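Akska House, shared kitchen, second floor
Small appliance and counter check
Date: 17/06/2024
Checked by: Aurelio Cuevas
Last check: February

1. Cords and plugs
Kettle: OK.
Toaster: OK. Crumb tray was full, I emptied it.
Air fryer: cord OK, no cuts and no brown marks on the plug.
Rice cooker: NOT OK. The cord is bent hard near the plug and the cover starts to open. I put tape with "do not use" on it and moved it to the office shelf.
Comment: please do not pull by the cord. I wrote this also in February.

2. Outlets
Cover plates tight: yes, all.
Test button by the sink: works, resets normally.
Extension cords in use: one, behind the Bemdale toaster. I removed it. The toaster reaches the wall without it.

3. Air fryer
Drawer closes fully: yes.
Handle tight: yes, after I turned the screw a little.
Basket coating: small scratches, still acceptable. Only wood or silicone tools, please.
Old fat inside, near the heater: yes, some. Cleaned when cold.
Free space on all sides: NOT OK. Bottles are standing too close on the right side, and one of them is in front of the outlet. The air fryer must have a free hand of space on every side when it is on, and the outlet must be easy to reach if we need to pull the plug fast.

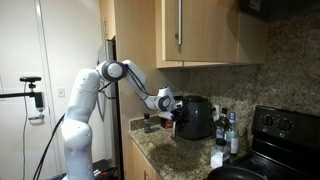
Heriberto Trujillo: I agree about the outlet, but where must the bottles go? The cabinet over the counter is already full with the Olvera jars, and if I put them near the stove it is worse. I can clear the low shelf if everybody takes home what is too old. Also the small spice bottle always comes back to the front edge of the counter, I push it back every evening.

Reply A.C.: The low shelf is good. Please clear it and I will put a label. Spices go in the drawer left of the sink.

4. Counter and backsplash
Granite clean and dry: yes, one sticky place wiped.
Cracks or sharp edges: none.
Items near the front edge: spice bottle, see the comment of Heriberto.
Containers with label: two without name or content. If I don't know what is inside, I will throw it away at the next check.

5. Fire
Extinguisher: in place, needle in green. The tag is signed.
Fire blanket: in place, but somebody hung a towel over it. Removed.
Smoke alarm: tested, loud.

6. To do
Rice cooker, repair or replace: Aurelio. I asked Wornwood for a price of a new cord, they said 32 dollars. Maybe a new cooker is better.
Low shelf: Heriberto.
Label for shelf: Aurelio.
Towel hook by the door: open.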